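Home & Table > Tablecloths, Plates, Play Food | Print this page | E-mail this to a friend

Search all topics Go

Grid tablecloth under a pretend breakfast, keep it or change it?

posted by Ultgate, 2025-10-17

Hello to all. I set up a pretend breakfast on a low table in our children's library room: toast slices, fried eggs, some fruit, round plates in pale green and blue. The cloth is peach with thin white lines in big squares. 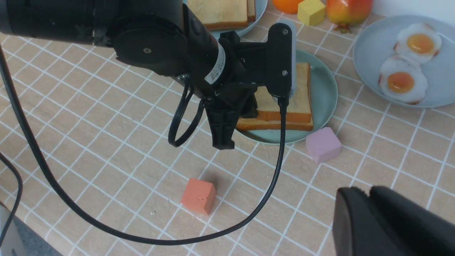 My problem is that the cloth moves when children pull the plates, and then the lines are not straight with the table anymore. It disturbs me very much. I also want to know how you serve the egg. I put one egg on one toast and leave the other eggs on their own plate, so the child must bring them.

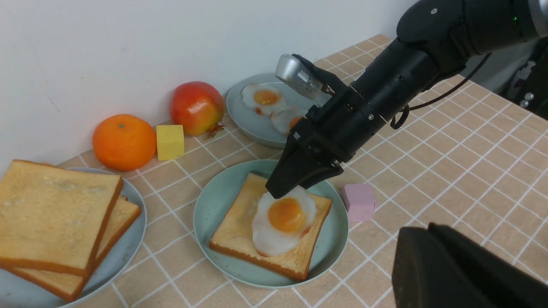
I have 100 dollars for the whole corner until January, so please nothing expensive. The table is 225 cm long and the cloth is a little short for it.

Replies

Rirholm
Keep the cloth. Plates in pale colors look nice on peach. For the moving, do these things:

1. Put a rubber mat for drawers under the cloth. Two pieces are enough for your table.
2. Give every food its own plate. Eggs on one, bread on another, and one plate stays empty for serving. 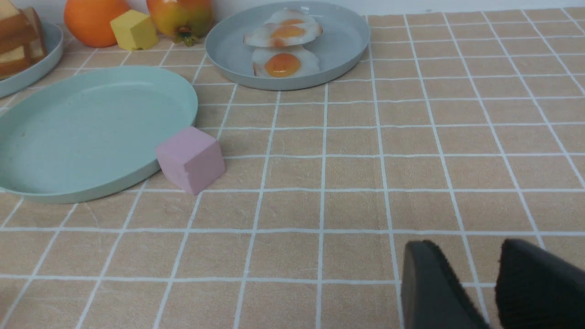 3. Keep the fruit at the back near the wall, so small arms do not push it down when they reach for the bread.
4. Wash the eggs by hand with mild soap. Ours became sticky in the machine.

Kongkaew
just use tape

Drulo
Tape left marks on our table, I would not do it. Cloth clips from the garden shop are better, but check that they fit the thickness of your table before you pay.

Filed under: play corners, table linen, pretend food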